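Wed 23 November

Did 51 runs of the tray task before lunch and kept 40. Man-lok Chiu wants 75 a day by the end of the month and I said fine, because arguing takes longer than doing the runs. What I don't believe is that more of the same will teach Bredmont anything. We said this in June. The model learns our table, our lights and my bad habits on the controls, then someone moves a lamp and it goes to pieces.

Liu reckons the new policy will generalise. Liu reckoned that last time too.

Wrist hurts. Must ask for the other chair.

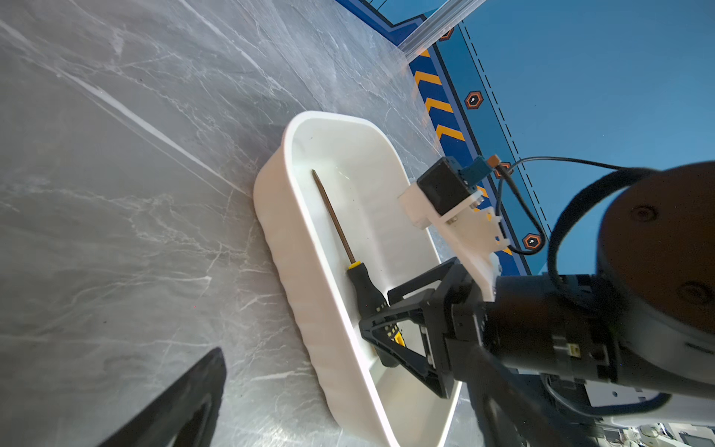
My gripe with the screwdriver set is the labels. Imen marks a run good if the tool ends up in the right spot, and never mind how it was held. With a handle that's black and yellow against a white tray, of course the detector finds it – my nan could find it. I'd like a dull grey one, or 2 tools lying across each other, before I sign off on any success rate. Put that in the notes for Bruvon. Expect no reply. Back on it tomorrow, same tray.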